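Inicio > Para niños y niñas > El pueblo y sus tiendas > ¿Qué es una cámara de comercio?

Noticias Socios Agenda Rincón escolar Contacto

Buscar en el sitio Escribe una palabra Buscar

¿Qué es una cámara de comercio?

Texto para lectores de 8 a 11 años

Cuando escuchas la palabra «cámara», seguramente piensas en el aparato para hacer fotos. Pero esta palabra tiene más de un significado. Hace mucho tiempo, una cámara era una habitación de una casa grande, y en esas habitaciones se reunían las personas para hablar de asuntos importantes. Por eso todavía hoy llamamos «cámara» a algunos grupos que se reúnen. Una cámara de comercio es un grupo de tiendas, talleres y empresas de un mismo lugar.

¿Para qué se juntan?

Imagina que tienes una panadería en Stollden. La calle delante de tu panadería es muy oscura en invierno y los clientes tienen miedo de tropezar. Tú escribes una carta al ayuntamiento y pides una farola. Es posible que te contesten, pero el ayuntamiento recibe muchas cartas y la tuya es solamente una.

Ahora imagina que la zapatería, la librería, el taller de bicicletas y la farmacia tienen el mismo problema. Si las cinco tiendas escriben una sola carta, es más fácil que el ayuntamiento la lea con atención. La cámara hace este trabajo: escucha a sus socios, busca los problemas que tienen en común y habla con el ayuntamiento en nombre de todos.

¿Quiénes son los socios?

Un socio es una empresa que forma parte de la cámara. Puede ser muy pequeña o muy grande. En la cámara de Stollden hay 60 socios. Uno de ellos es Bedard, una fábrica de botones donde trabajan 24 personas. Otro es Coman, que repara relojes y tiene una sola trabajadora, la dueña.
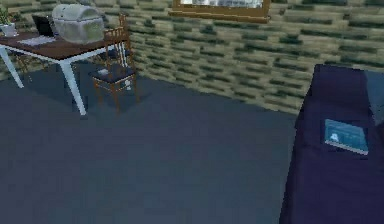 Cada socio paga una cantidad de dinero una vez al año. Este dinero se llama cuota. Las empresas grandes pagan una cuota más alta y las pequeñas una más baja, pero en las votaciones cada empresa tiene un voto. La fábrica Bedard tiene un voto y el taller Coman tiene también un voto.

¿En qué se gasta la cuota?

Una parte sirve para pagar la oficina y a las personas que trabajan en ella. Otra parte se usa para organizar cosas: el mercado de primavera, que se hace siempre en abril, los cursos para aprender a llevar las cuentas de una tienda, o el mapa con todos los comercios que recogen los turistas en la estación.

También se ayuda a quien quiere empezar. La heladería Wondano, por ejemplo, era al principio solamente una idea en un cuaderno. En la oficina explicaron a sus dueños qué permisos necesitaban —hay permisos para vender comida, para poner mesas en la calle y hasta para colgar un cartel— y en qué orden tenían que pedirlos. Hoy la heladería tiene 16 sabores, y el de pera se acaba siempre antes que los otros.

¿Cómo toman las decisiones?

Los socios se reúnen todos juntos 4 veces al año. Esta reunión se llama asamblea. Antes de la asamblea, cada socio recibe una lista con los temas de los que se va a hablar. Esta lista se llama orden del día.

Durante la asamblea se habla primero y se vota después. No todos piensan igual. El año pasado algunas tiendas querían cerrar la calle Mayor a los coches los sábados, y otras decían que así sus clientes no podrían llevarse a casa las cosas pesadas. Discutieron dos asambleas enteras. Al final votaron cerrar la calle solo por la mañana.

¿La cámara manda en el pueblo?

No. La cámara no puede hacer leyes ni poner multas. Esto lo hacen otras instituciones. La cámara puede opinar, pedir y proponer, y el ayuntamiento decide si dice que sí o que no.

En algunos países todas las empresas tienen que pertenecer a una cámara porque lo dice la ley. En otros países cada empresa elige. En Stollden se puede elegir, y hay tiendas que prefieren no entrar.

Palabras difíciles

Asamblea: reunión de todos los socios.
Cuota: dinero que se paga para pertenecer a un grupo.
Permiso: papel que dice que puedes hacer una cosa.
Socio: persona o empresa que forma parte de un grupo.

Para hacer en clase

Elegid una calle que conocéis bien y escribid los nombres de sus tiendas. Después, cada alumno es el dueño de una de ellas. ¿Qué cosa pediríais todos juntos al ayuntamiento? Escribid la carta y votadla.

Texto revisado el 19 de mayo de 2024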